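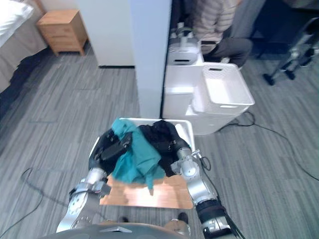

Wanted: people who remember the Brestcombe women's basketball leagues

Did you play, coach, referee, keep score or sell popcorn at a women's league game in Brestcombe between the 1950s and the 1980s? We want to hear from you!

The Pidby Oral History Project is collecting the stories of the factory and church teams that filled local gyms on winter nights. We already have 395 scorecards from the old Halonen Mills league, and they are wonderful – but a scorecard won't tell you who drove the team home in the snow, or what the crowd yelled when Fliline beat Halonen in overtime. For that we need people.

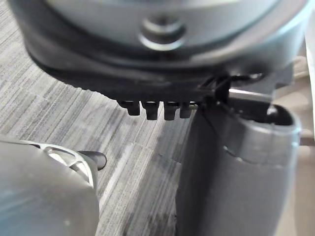

We are looking for 60 participants in all. Former players are at the top of our list, and we would especially love to hear from women who were the first in their family, their neighborhood or their community to join a team. Sisters, sons, neighbors and fans are welcome too. You don't need to have been a star. Bench players often have the best stories, and one of our favorite interviews so far was with a woman who scored 3 points in her whole career.

What's involved

One recorded conversation, usually an hour and a half, at the Pidby library or in your own home. We can do phone interviews if you have moved away. You'll get a copy of the recording and a typed transcript, and you can ask us to take out anything you'd like kept private. If you have photos, uniforms, programs or newspaper clippings, bring them along! We scan or photograph them while you wait and hand them right back.

We can't pay a fee, but we do cover bus fare and parking, and there is always coffee.

How to sign up

Leave your name and phone number at the library's front desk, or drop a note in the project mailbox next to it. Tell us which team you were connected to and the years, if you remember them. Interviews start in October and run through the winter, with evening slots until 8 p.m. for anyone who works days.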